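Renddale (software)

From the open robotics software index

Renddale is a motion planning and coordination package for robots with two arms and many-jointed hands. It was started at Kiltstead by Stuart Rowbotham and Brenda Huenchumán, and is now looked after by a small group led by Lacey Heywood. It takes a goal, such as bringing both hands to the same object, and produces timed joint paths for both arms and all fingers.

Contents: 1 Background - 2 How it works - 3 Perception - 4 Self-avoidance between hands - 5 Releases - 6 See also

Background

The first code was written as an add-on to Miah, an older single-arm planner also from Kiltstead. Miah treated a hand as one solid lump, closed or open. This was good enough for simple gripping but gave poor results when two hands had to share a small space, as the lumps nearly always overlapped and the planner reported that no path existed. Rowbotham split the hand model into separate fingers in June, and the add-on became a package of its own soon after.

How it works

Planning runs in two stages. The first finds a rough path for the wrists only, using a random tree search with a limit of 2910 nodes. The second fills in the fingers, one hand at a time, and adjusts the timing so that neither hand waits longer than it needs to. If the second stage fails, the wrist path is thrown away and the search begins again, up to 4 times. After that an error is returned.

A typical two-handed request takes around 900 milliseconds on a desktop machine. Most of this goes on the finger stage.

Perception

Renddale does no image processing itself. It expects a list of shapes and poses from another program, and a support surface given as a flat plane. Alfie Haworth wrote the usual bridge, which reads wrist cameras and passes on an updated list. Soft materials are not modelled. Cloth is treated as part of the plane beneath it, with a height margin set by the user.

Self-avoidance between hands
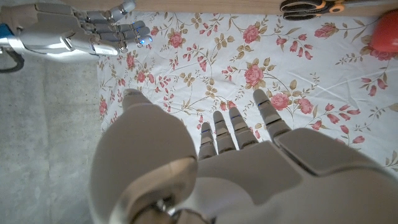

The planner keeps a distance table for every pair of links that could meet, and checks it at each step along the path. Pairs that can never touch are removed when the robot model is loaded, which for the Kiltstead model leaves 700 pairs. Each hand is loaded from its own file, so a mixed pair is allowed, for instance a white and pale grey hand with a broad, rounded thumb sharing a flowered tablecloth with a silver one whose thumb is longer and flatter. Link shapes are stored as capsules - cylinders with round ends - and a wide thumb needs a fatter capsule than the fingers beside it. Cables are left out of the table and must be covered by extra padding at the wrist.

Releases

The first public release was made on 09/04/2018. Later versions added the retry limit and the separate hand files. Keith Ashworth maintains a port for the controllers made by Plelcombe, which lacks the timing adjustment.

See also

Miah (planner)
Collision checking
Two-arm manipulation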